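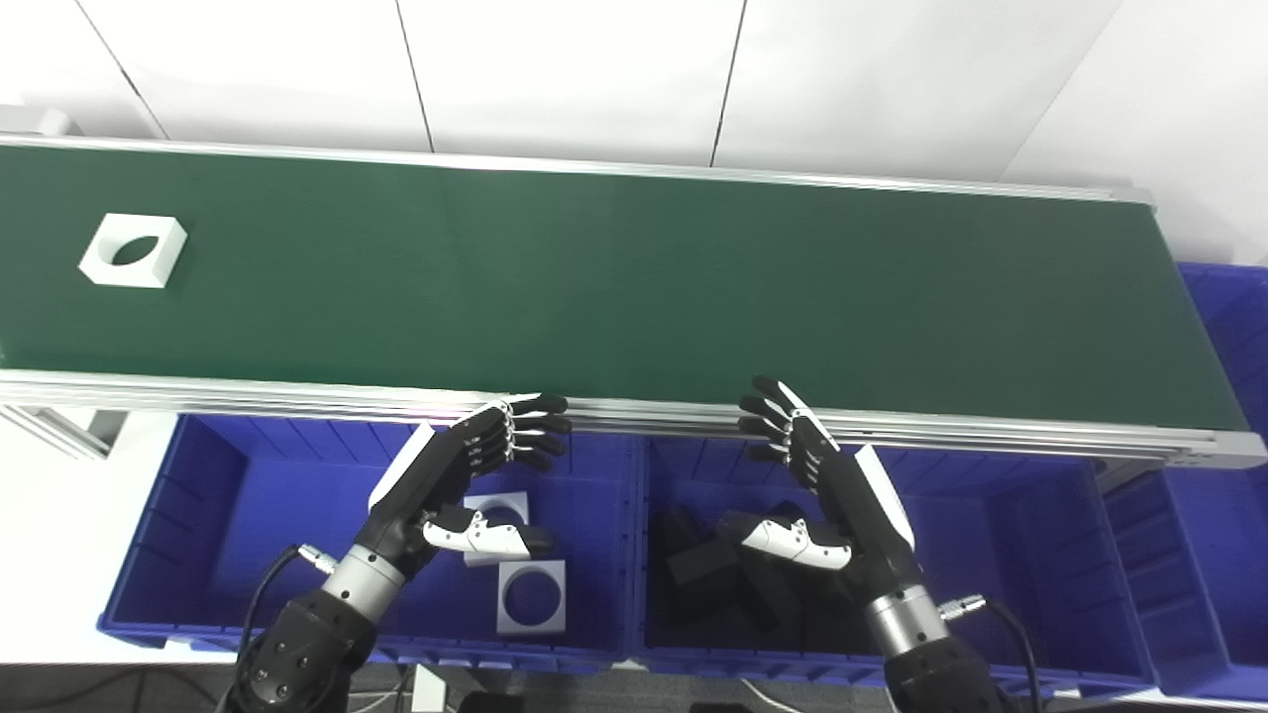
Progress report to the Bavberg Fund: Pendton reusable parts packaging trial
Period covered: October to March

1. Where we stand

The trial is six months old and we have spent a little over half the grant. The question you paid us to answer was whether small manufacturers in Pendton would switch from single-use cartons to returnable plastic bins if someone else ran the washing and the pickup. My answer so far is a weak maybe. The proposal promised more than that, and I would sooner say so now than in the final report.

2. Bins in circulation

We put 600 bins out in October. The target in the proposal was 1,677 trips by the end of March, a number that came from the Virnadico planning sheet. I have never been convinced by that sheet. It assumes every bin comes back on the next truck. In practice a bin gets parked under a bench, filled with something unrelated, and forgotten until we call. We reached almost 20 percent of the target in the first half of the period and did better after we moved to a fixed pickup time of 7 a.m., but we will not make up the gap.

Two points on the trip data. Trips are logged when a bin is scanned at the wash station, so a bin that goes out and sits is invisible to us. And the early logs were kept on paper, with handwriting to match. I would not quote the October figures to anyone.

3. Savings

El Khatib, our largest participant, reports lower spending on cardboard. They also lost a large customer over the winter, so they shipped less of everything. I have asked for spending per order, which would settle the matter, and have not received it. Until I do, please treat the savings claim in our January newsletter as unproven. I did not write that newsletter.

The smaller shops say they like the bins. They said the same about the pallet exchange, which closed.

4. Washing

Costs more than planned. The hot water bill is the main reason, and labels are the other. The adhesive on the standard shipping label does not come off in the wash, and staff end up scraping by hand. A card holder on the short side of the bin would fix this, and we have ordered a small batch to try.

5. Changes requested

We ask to move the unspent advertising money to the wash station. More advertising would bring in more shops, and we cannot serve the ones we have on time.

We also ask to drop the deposit scheme. It was meant to speed up returns, but the shops simply treat the deposit as the price of the bin - and a cheap one.

6. Next period

Per-order cost figures from at least two participants, or a plain statement that we could not get them. A full bin count at every site. A decision by September on whether this is worth continuing without grant money. At present I would vote no, though the card holders and the new pickup time may change that.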